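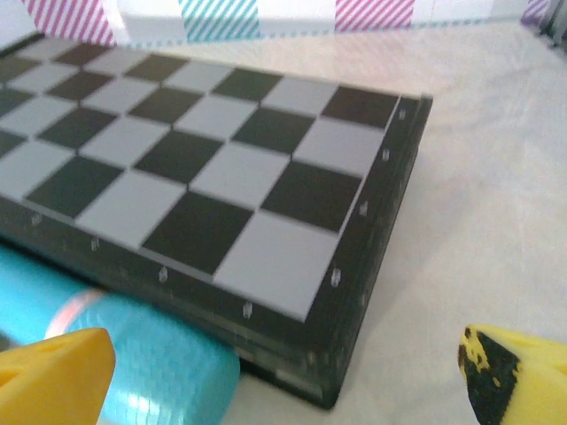

The board comes out first: talking travel sets with a woman who mends them

She has the kettle on before I've got my shoes off, and there's a folding chessboard on the table before the tea's poured. "I can't talk without one in front of me," she says. "My hands go looking for it."

I'd come to ask about her repair bench, which takes up the back half of what used to be her dining room. She fixes travel games — chess mostly, some draughts, the odd backgammon set with a split hinge — and sells the good ones on through a little online shop called Tindik. She started in January with a shoebox of pieces and a tube of glue. Now there are 400 loose chessmen in jars along the windowsill, sorted by colour and then by size, and I'm a bit jealous of the jars.

So what goes wrong with a folding board? "The fold!" she laughs. "Everyone thinks it'll be the pieces, and sure, people lose a bishop down the back of the car seat. But you can always find a bishop. If the two halves don't sit flush, your rooks lean, and then you're annoyed all game and you don't know why."

She likes a dark border with grey and black squares, and she's quite firm about it. Red and black gives her a headache. Cream and brown she'll put up with if it's old. "Grey has a bit of shine when the lamp's on it. I think it's handsome. My neighbour says it looks like a bathroom floor."

Scuffs don't bother her at all. I'd assumed she'd polish everything back to new (I would), but she mostly leaves the marks alone and gives the case a wipe with a damp cloth. "A travel set should look like it's travelled. I'll clean off jam. I won't clean off a scratch."

The one time she went the other way was with a Daltico set, bought in a job lot of 13, which had been kept in somebody's shed. She spent five evenings on it. "Toothpicks, cotton buds, the lot. I asked for 2000 words of praise from my sister and got a thumbs up."

We play a game while we talk, and I lose it quickly. She keeps chatting the whole way through, which I suspect is a tactic. When I ask whether she plays in tournaments she pulls a face. There's a casual club that meets at the Quintero café down the road and she goes when it isn't raining. She brings her own board. "Theirs is a roll-up mat. It never lies flat and the corners curl into your coffee."

Any advice for someone buying second-hand? Open it and shut it a few times, she says, and run a finger along the seam. Look underneath. Count the pawns before you pay, then count them again at home.

She's got a box of sets to get through before Christmas, and she's hoping to find a better hinge supplier, as the last batch was too stiff for kids to open. I left with a spare black knight in my coat pocket. She says it'll fit mine if I trim the felt.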